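Ristari Reusable Textiles Program
Second Progress Report to the Ullero Fund
Submitted December 24, 2018

1. Status summary

Work in the period covered the change from disposable wipes and string mops to reusable gray textile cleaning items at the Nandthorpe site, together with the associated laundry, stock control and training work. The program is on schedule in four of five work packages. Work package 3 (laundry validation) is behind, for the reasons set out in section 4. 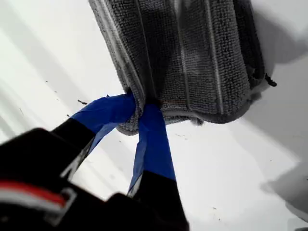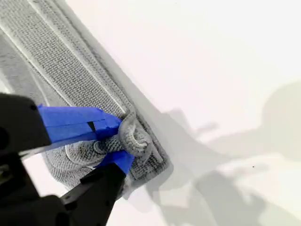
Figure 1 (both images). Gray textured textile with pale stitched seams.

2. Distribution and stock

A total of 2962 items was purchased under the grant. Of these, 2843 were in circulation or on the shelf at the close of the period. The balance has been withdrawn or is unaccounted for. Losses were concentrated in the first weeks after rollout, when used items were placed in general waste on two floors. Marked collection bags were introduced on those floors and losses fell to a level the program considers acceptable.

Stock is held at the central store in Nandthorpe and issued weekly against a signed sheet. The sheet will be replaced by barcode issue once the labels have passed wash testing. The first label type lost adhesion at the corners and was rejected. A sewn label is now under test.

3. Training

Training was delivered to day and evening cleaning staff in 14 sessions. Content covered folding, zone coding, dilution of the neutral detergent, and separation of used items by area. Night staff have received the written instructions only. Two further sessions are planned for them at shift changeover.

Feedback forms were returned for most sessions. The most frequent comment concerned the weight of a full collection bag on the stairs between the lower corridor and the loading bay. Smaller bags have been ordered. A second comment, that the zone chart was hard to read from the sink, has been dealt with by reprinting it at a larger size.

4. Laundry validation

Laundering is carried out at the Moen plant under the existing linen contract. The validation protocol requires temperature logging at the core of each load and a visual check for residual soil after drying. Logging equipment was delivered late and the first run could not be used, as one logger had been set to the wrong interval. The run was repeated.

Results from the repeat run show that full loads reach the required temperature but do not hold it for the full specified time. Loads at three-quarter capacity meet the specification. The plant has agreed to run at the reduced capacity until the cycle program is adjusted. This increases the number of cycles per week and has a cost effect, reported in section 5. Fabric softener has been removed from the dosing sequence.

5. Budget

Expenditure is within the approved total. Purchase costs were lower than planned. Laundry costs exceeded the line by 11 percent, attributable to the reduced load size. The program requests approval to move the purchase underspend to the laundry line. No additional funds are requested.

6. Work planned for the next period

Completion of laundry validation at full load, if the adjusted cycle permits.
Selection of the sewn label and start of barcode issue.
Training of night staff.
Stock count at all storage points, with results by floor.
Draft of the final cost comparison against disposable products.

The next report is due in April. It will include the complete temperature records as an annex.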